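Dellora Opens Terrace and Workshop to Visitors for Robot Training Day

Fri 17 January

Dellora held an open day at its Drondton site this week, letting residents, students and people from local businesses watch how the company collects the material it uses to train robot arms. Part of the program took place indoors in the workshop. The rest was outside, on the terrace, where visitors could pick up a hand-held gripper and try the work themselves.

The company develops software that teaches robot arms to handle ordinary household and office objects. Staff members carry a gripper with two fingers and a camera attached to it, and use it to do small jobs such as putting a cup on a shelf or moving a pen from one side of a desk to the other. Each job is recorded from start to finish, and the recordings are then used to train the arm.

Dellora has held one open day before, in November. That one was for customers only and stayed inside the building. Places this time were free but had to be booked ahead, and the company said all of them were taken.

What visitors saw indoors

The tour began in the workshop, where two robot arms were running on separate benches. One was sorting kitchen items into trays. The other was folding small towels, a job the company describes as one of its harder ones. The arm stopped several times during the morning session and had to be restarted by an operator. Visitors were told that soft items change shape each time they are picked up, and that the software is still being worked on.

A screen next to the second bench listed the jobs in the current collection. It stood at 729 finished recordings on the morning of the open day, and the company wants to reach 1000 before it trains the next version of the software. Each recording is checked by a person before it is added. Those in which the object is dropped are kept in a separate folder and may be used later.

The gripper fingers are made by Sutcliffe, a small firm in the same business park that also supplies parts to packaging plants. Sutcliffe had a table by the door with finger pads in several degrees of softness. The pads wear down with use and are swapped out by hand. A representative of the firm explained that ridges help a pad hold smooth objects without squeezing them too hard.

Tradar, which runs a parts warehouse on the other side of Drondton, was also present. It plans to try a robot arm on its returns counter, where small electronic goods come back and have to be placed in bins. The trial is to run for 19 weeks. Tradar said no jobs at the counter would change during that time, and that staff would be asked for their views when it ends.

Outside on the terrace

The outdoor part was new. Dellora has recorded most of its material under indoor lighting, and the company said its arms do less well when the light or the background changes. It has started taking the same jobs out to garden tables, loading docks and parking lots.

On the terrace, the job was to move a computer mouse onto a mouse pad. An operator first showed how it is done, slowly and then at normal speed. The gripper is brought down over the mouse, the fingers are closed, and the mouse is lifted, carried across and set down on the pad. The fingers are opened only once the mouse is flat. Visitors then took turns, with the operator standing by to give directions.

Several people found the lift easy and the placing hard. The usual mistake was letting go too early. Another was turning the wrist during the move, so that the mouse came down at the wrong angle. Slatted tabletops like the ones on the terrace add a further difficulty, as the edge of an object can catch in a gap when it is pushed sideways. Operators are told to lift clear of the surface and not to slide.

Visitors who took part were asked beforehand whether their attempts could be kept. Those who agreed signed a form at the desk. The recordings will go through the same checks as the ones made by staff.
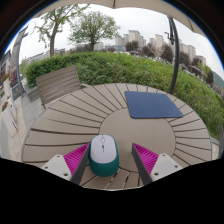 Questions from the public

A half-hour question session closed the day. Most of the questions were about work and privacy. Asked whether people passing by could end up in the outdoor recordings, the company said that faces are blurred before the files are stored and that it avoids busy spots. Asked when an arm might be sold for use in the home, it gave no date and said that its current customers are all businesses.

One visitor wanted to know why the company does not just program each movement. The answer was that this works when the object is always in the same place, as on a production line, but that a desk or kitchen counter is different every time.

A group of high school students asked about jobs at the site. Dellora takes on part-time operators during the summer and gives them two days of training before they record on their own. No technical background is needed. Applications can be handed in at the front desk or sent through the company's website.

The company said it would like to hold another open day later in the year, with more time set aside for the hands-on part. The workshop is closed to the public on other days, though schools can ask for a group visit.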